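Visits › Robotics and automation › Hallgate open day

Search this site Enter keywords Go

Hallgate open day: small parts, slow hands

Hallgate runs its open day on a Saturday in April. Doors were at 10 am and the car park was full before that. The building is a former cold store on the edge of Palby, now split between a machine shop at the front and a manipulation lab at the back. I went for the lab. My question was a narrow one: can any of this equipment do a household or shop-floor chore to the standard of a person who isn't paying much attention?

The front half can be dealt with quickly. Two palletising cells were running, both fenced, both stacking identical cartons. They did it well, as cells of that type have for decades. The cartons arrive square and at a known height, and the cell rejects anything that doesn't. It is useful work, but no kitchen or repair bench presents its contents that way.

The lab is a different proposition. It is organised by task, with a bench for each: folding, wiping, sorting, and what the sign called "small object handling". Staff gave a short talk at each bench and then took questions. The talks were pitched at a general audience and the answers were better than the talks.

Folding was the crowd favourite. A two-armed machine called Brover took a hand towel from a heap, shook it out, found two corners and folded it in half twice. It needed 101 seconds by the display on the wall. The result was acceptable, with one edge out of line by the width of a finger. The second towel had landed inside out over its own hem, and Brover regrasped the same corner several times before an operator stepped in and spread the towel by hand. I asked whether a faster arm would help. The answer was that arm speed accounts for little of the total. Most of the time goes on deciding where the cloth is.

Wiping was less interesting to watch and probably closer to use. The arm covered a flat counter in overlapping strokes, lifted over a fixed tap, and returned. It had no means of telling a stain from a shadow, so it wiped everything with the same pressure. For a canteen at closing time that may be good enough. Anything dried on would still need a person.

I spent the longest at small object handling, which had the fewest visitors. The work there is picking up short, slender items and putting them somewhere. It sounds trivial. A thin rod standing on end is one of the more awkward things to offer a pair of fingers, for reasons that take a minute to set out. 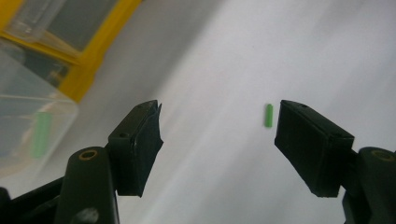
First, the tolerance on approach is small. If one pad arrives before the other, it pushes the part, and a part with a small base and some height tips over. A person corrects for this without noticing, because the fingertip feels the first contact and the hand shifts. A gripper with rigid pads and no touch sensing has only its camera to go on, and at the moment of contact the pads may be hiding the thing they are meant to hold.

Second, pad surface matters more than I had assumed. A smooth face needs more squeeze, and more squeeze turns a small misalignment into a part that pops out sideways. Rough facings help, but they wear, and a worn facing behaves differently from a new one. I was told that pads are treated as consumables.

Third, there is release. Letting go of a light part cleanly, upright and in the right place is about as hard as picking it up. It gets less attention in demonstrations – a dropped part looks like bad luck, a missed grasp looks like failure.

The software on this bench is named Gentile, and it learns from examples of people doing the task. It is not given a model of each part. The staff were frank that it copes well with objects near to what it has been shown and poorly with the rest. Asked when it might sort a mixed drawer of screws, clips and pen lids, the presenter said 5 years and then said not to write that down as a promise.

My own estimate is less generous for the home and more generous for the shop floor. Loading a tray with one kind of small part, on a plain surface under steady light, looks achievable now if the cycle time can be slow and someone is nearby to clear a jam. A kitchen drawer is still well out of reach.

Practical notes for next time: the lab talks repeat on the hour, the folding bench is quietest over lunch, and the coffee is in the machine shop end. Closed shoes are required past the yellow line. Ask to see the box of worn pads.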